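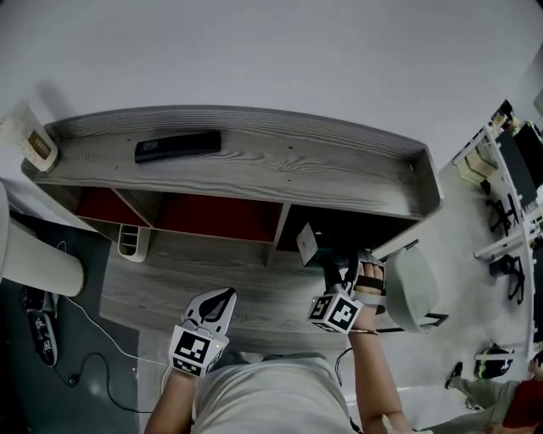
A desk with a shelf above it.

What is a topic sentence?

A paragraph is a group of sentences on one subject. The topic sentence states that subject. It is usually the first sentence, but it can come last.

Read this paragraph:

Hedgehogs eat many small animals. They catch beetles and caterpillars. They also eat earthworms.

The first sentence is the topic sentence. The other two give details - they name the animals.

To find a topic sentence, cover one sentence with your finger and read the rest. If you can no longer tell what the details have in common, you have probably covered the topic sentence.

Some paragraphs have no topic sentence. Stories often leave it out, and the reader has to work out the subject from the details.

Try it with a page from an information book. Choose a paragraph of at least five sentences.

Text: Trefor Vaughan, June 2021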